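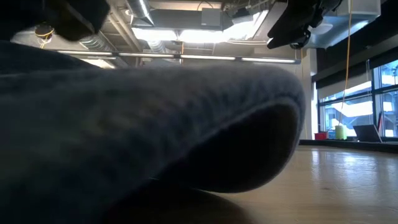
Towel and two grippers, seen from the table camera. December.

I came in at 7:40 and the room was still cold. I write this in the evening, at home, with the lab notebook open beside me, so the numbers are right even if my English is tired.

The question of the week is still the same: does the low view help the policy to find the edge of a cloth, or does it only give us more pixels to store? Lenka believes it helps. I did not believe it on Monday's call with Silville, and I said so, maybe too strongly. From the low position the towel becomes like a hill. It covers the whole left side, and behind it there is no table any more, just lamps and ducts. I told them that a network will learn our ceiling very well.

But the fold is what I keep looking at. When the cloth is lying over itself, the overhead camera shows a flat patch of one color, and even I cannot tell where the upper layer ends. From near the table I see the thick lip and the dark shadow under it. A finger must go into exactly this place. So the information is there. It remains to show that the policy uses it.

We have now 401 recorded episodes with both cloths, all of them teleoperated by Agathe or by me. Today I trained nothing new. I compared the two versions which finished in the night, one with the overhead view only and one with both views. Each got 50 trials, the same starting piles for both as far as a person can make the same pile twice. Vendula prepared the piles from her printed cards and she did not know which version was running. I am glad we insisted on this, although it makes the day long and she must go out to the corridor between trials.

With the overhead view only, the first grasp took two layers together in 12 trials. With both views it was nine. I would like to write that this is a result. It is a difference of three, and I have seen a difference of three come from the way somebody puts down a towel after lunch. Bohumila asked for a table for the Grudach report and I gave her the table, with one sentence under it saying that the trials are too few. She wanted the sentence shorter. I left it long.

What interests me more is where the errors are. In the overhead version they are spread everywhere. In the version with two views, most of them come when the second cloth touches the first one or almost touches it. I went through the recordings until my eyes hurt, and I stopped again and again at moments of this kind:

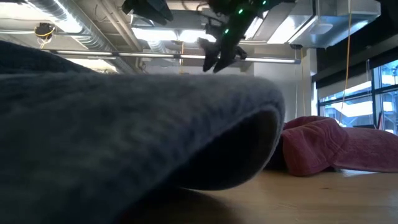
Two cloths, narrow gap

Between the pink cloth and the gray-blue one there is a dark gap, and the open fold of the gray-blue one is dark too. For us it is clear which dark place is the inside of a fold and which is only the space between two things. For the policy I am not sure. Both are narrow, both are black, and they are next to each other. If it has learned "go to the dark place beside a soft edge," then it learned something reasonable and it will still make this mistake.

Agathe proposes to mask the gap by hand in a small part of the data and see if the errors move. Zdeňka proposes to change the light, so the gap is not so black. I prefer the masking, because with the light we change everything at once and afterward we cannot say what helped. Zdeňka answered that in a real laundry no one will mask anything for us. She is right also. We agreed to do first the masking and then the light, and not on the same day.

I must also check the time stamps of the low camera. In a few recordings the gripper closes a little earlier in one view than in the other. It is possibly small enough to ignore. I wrote it on the whiteboard so that I cannot ignore it.

Juriria's message came late: they can lend us the second set of towels, the thin ones, until the end of the month. Thin towels make almost no lip. If the low view helps only with thick cloth, we will see it there quickly, and I prefer to know it before the report and not after.

Tomorrow: masks with Agathe in the morning, time stamps, answer Juriria. Buy bread. Ask Vendula if she has more cards, the corners of the old ones are gone.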